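## Part 4: Getting the desk ready and keeping it that way

OK, so the desk is built, it's standing up, and you've stopped finding leftover bolts under your socks. Now comes the part I like best, which is setting up the top and everything that lives near it. If you skipped Part 3 and your desk still wobbles, please go back and sort that out first. I'll wait!

A quick word on what I'm working with, so you can adjust for your own room. My desk is the Celtelby, the long white one with the rounded corners and the matte top. The pegboard is a tall Skirby, also white (yes, I know, the whole room looks like the inside of a refrigerator, and I love it). If yours is a different color, most of this still works, but the cleaning section is really written for people with white tops.

### 4.1 Picking the spot

1. Measure the wall you want before you move anything. I lost an entire evening to skipping this.
2. Leave a hand's width between the end of the desk and the pegboard. You need to get your fingers in there to clean, and you will drop a pencil down the gap in the first week.
3. Slide the desk into place with a helper, one person at each end. Lift, then walk it over. Don't drag it.
4. Check that the feet sit flat. Mine stick out a bit at floor level, so walk around the desk a few times in your regular shoes and see if you catch a toe. If you do, shift it now.
5. Look at where the window light lands. A matte top still picks up a haze when the light comes in low, and that gets old fast if you're trying to read a drawing.

> **Caution:** Never lift by the edge of the top alone if the top isn't bolted down all the way. Corey Trevaskis and I did this with my first desk and I still have the dent in my floor.

### 4.2 Numbering your furniture (optional, but I'm a fan)

I put round stickers on things. I have more than one work area, and when I write myself a note saying "tighten leg on 2" I'd like to know later what I meant. Any small, bright sticker with a number will do.

1. Wipe the spot with a dry cloth.
2. Put the sticker on the leg, not the top. Stickers on the top get picked at, mostly by me.
3. Press hard for a slow count of ten.
4. Write the number in your notebook along with the date you put the desk together. My latest entry says 5/10/23 and then a coffee ring.

### 4.3 The low cabinet

A low, open-fronted cabinet is the best thing you can put beside a desk like this. It holds the flat stuff — spare panels, shelf boards, backing pieces — that otherwise leans on a wall until it falls over and scares you half to death. The one I had before this was a Somogyi with doors, and I took the doors off within a month because I never once closed them.

1. Put it up against the wall, close enough to the desk that you can reach it from your chair.
2. Stack the biggest panels first, flat, with the smaller ones on top.
3. Keep the flat top of the cabinet as your "in between" zone. Parts you're about to use go there, still in their bags.
4. Go through those bags at the end of the week. Anything you haven't touched gets put away.

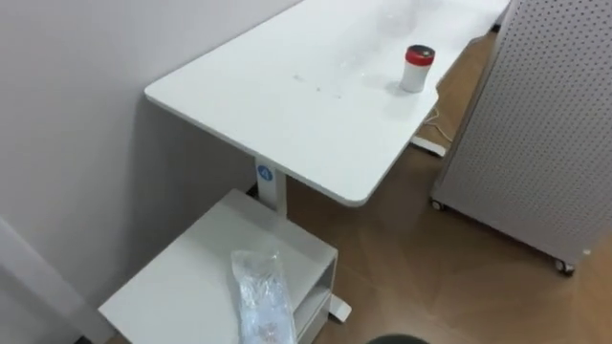

I'm pretty strict about that last step, and I'm not a strict person. Bags of small parts multiply if you let them. I used to dump everything in one big drawer, and when Vilmos Mészáros came over to help me hang the pegboard we spent longer digging for the right screws than we did hanging the thing. Now small parts stay in clear bags so I can see what's inside without opening them, and I open one bag at a time. It's a tiny rule and it has saved me so much crawling around on the floor.

> **Note:** If you label the bags, use a marker on masking tape. Marker straight on plastic rubs off on your hands, then on the desk, and then you're reading section 4.5 sooner than you wanted to.

### 4.4 What gets to live on the desktop

Almost nothing! My limit is one small container with a lid, parked near an edge. You can use whatever you like (an old spice jar is great), but go for a lid in a loud color so your eye finds it against all that white.

1. Clear the whole top. All of it, even the stuff you think belongs there.
2. Put back one container. Keep it toward the far side so your elbow doesn't send it flying.
3. Work for a few days. Whatever you keep getting up to fetch can go on the pegboard.
4. Whatever you never fetched goes in a box in the closet.

### 4.5 Cleaning the top

Matte white shows everything. Smudges, specks, the side of your hand after you've been using a soft pencil. You don't need to fuss over it every hour, but do it before it builds up.

1. Brush off loose grit with a dry, soft cloth. Do this first, every time. Wiping grit around with a wet cloth is how you get scratches.
2. Dampen a second cloth with warm water and one drop of dish soap. Wring it out well.
3. Wipe the long way, from one end to the other, in straight passes.
4. Go over it again with plain water on a clean cloth.
5. Dry it right away. If a pale, hazy patch is left, move your head and look from another angle. If the haze moves with you, it's only light. If it stays put, that's soap, so repeat step 4.

For stubborn marks I use a sanding block from Fumier, the 4000 grit one, and I use it WET and with almost no pressure. Try it on the underside first. Some finishes turn shiny where you rub, and there's no going back from a shiny spot on a matte top.

> **Caution:** No bleach, no acetone, no scouring powder. Keep sprays away from the joint where the leg meets the top.

### 4.6 Monthly check

- Snug up the bolts on the center leg. Hand tight, then a quarter turn.
- Push gently on one corner. A little give is fine on a long top, but clicking isn't.
- Pull the cabinet out and sweep behind it. My April haul was 40 cents and a missing hex key.
- Replace any sticker that's peeling.

Next up is Part 5, hanging hooks and shelves on the pegboard, and you'll want a step stool for that one.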